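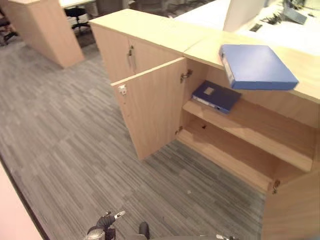 4.2 Adjusting the doors

The Zaltent kit comes with a leaflet that says the doors "align themselves." Don't count on it. Hinges loosen, floors slope, and the 26 screws in the bag are not all the same length, whatever the leaflet claims. A wooden door hung on an upper and a lower hinge, like the open one on the low cabinet, puts most of its pull on the upper one. Begin there.

1. Empty the shelves. Adjusting a loaded cabinet only tells you how it sits when loaded badly.

2. Open the door fully and support its free edge with a folded towel or a book.

3. Turn the side screw on the upper hinge a quarter turn. Close the door and check the gap.

4. Repeat on the lower hinge until the gap is even from top to bottom.

5. Tighten the mounting screws by hand.

Note: Fuvemden sells a leveling shim for this job. We tried it. Folded cardboard did the same thing — and cost less.

Caution: Do not use a power driver. The screws strip easily, and the replacement pack (part 174) is often out of stock.

If the door still rubs, the cabinet itself is probably out of square. Go back to 4.1 before buying anything.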